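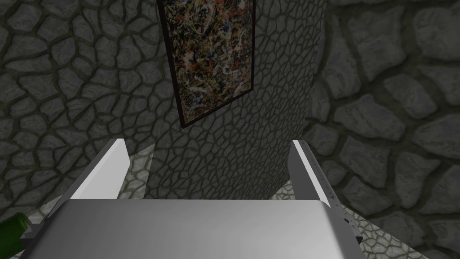

3. Materials and Methods

3.2 Hanging conditions and visitor interviews

Figure 3. Framed abstract painting on a stone-textured pillar (computer rendering).

The study compared two ways of hanging small and medium paintings in regional galleries: on a flat partition wall, and on a freestanding pillar. Earlier work on visitor attention has dealt mostly with flat walls, where a painting is seen next to its neighbors and the eye tends to move sideways along the row. A pillar removes the neighbors. It also brings its own surface into view, and a rough or strongly patterned surface may compete with the work it carries (Figure 3).

Two galleries took part, one in Flokcombe and one in Ernen. Both own collections of postwar abstract painting and both have load-bearing pillars in their main rooms. The Flokcombe pillars are faced in local stone and have been used for hanging since the building opened. Those in Ernen were plastered until the last renovation, when the original masonry was exposed at the request of the curator, Remo Stöckli. Lighting in both rooms comes from ceiling tracks, and the level at the picture surface was set to the same value in every condition before the doors opened.

Five paintings were chosen at each site by Nia Powell and Eckhard Diekmann. Works with a strong central figure were left out, as were works under glass, which would have introduced reflections that differ between wall and pillar. Each painting was shown in both positions for the same number of opening days. Center height was kept constant throughout. Labels were placed to the right of the frame on the wall and, on the pillar, on a low stand beside it — the only arrangement both galleries would accept.

A total of 300 visitors were interviewed on leaving the room. Interviews began on June 25, 2024, and ended in July. Visitors were asked which works they remembered, where in the room each had hung, and whether anything had made a work hard to look at. The interviewers did not mention pillars or walls until the visitor had done so. Answers were written down in full and coded later by two readers working separately, using the scheme set out by Imrie and Morris in the pilot study. Where the readers disagreed, the answer was discussed with Morag Imrie and given a single code.

Visitors who had come in organized groups were not approached, as guides at both sites tend to stop at the same few works. School visits were excluded for the same reason. Staff members and their families were also left out of the sample.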